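HSK 111 Household Textile Care
Handout 4: Sorting and Pairing Winter Gloves
Instructor: Maysoun Awad
Room 232, Barkley Hall
February 28, 2018

Read this before lab. It covers the glove part of the sorting unit. Scarves and hats come in March.

Gloves are sorted on a bare table, one basket per station. Set the basket at the left side of the table and keep the middle clear for laying things out. Take items out one at a time. Folded or bunched cloth can hide a single glove, so open every fold before you call a basket finished. 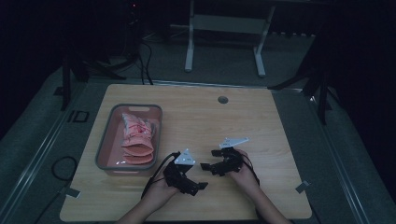
Sort by type first, then by color. Ski gloves and fleece gloves go in separate groups even when the colors are close. Fleece is washed cool and dried flat. Ski gloves follow the care label, and if the label is missing, set them aside and ask.

To pair, lay each glove flat with the fingers spread and the cuff pulled straight. Check these points:
Same color on fingers and cuff
Same cuff length
One left, one right
No holes at the fingertips
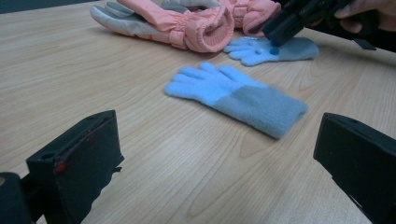 Fig. 2. Light blue two-tone fleece gloves and pink ski gloves on the sorting table.

Pairs are stacked cuff to cuff. Do not roll fleece gloves into each other, as it stretches the cuff. Singles go on the Skudton sheet with color and hand noted.

For next time: Gebremichael, chapter 2, the section on fleece.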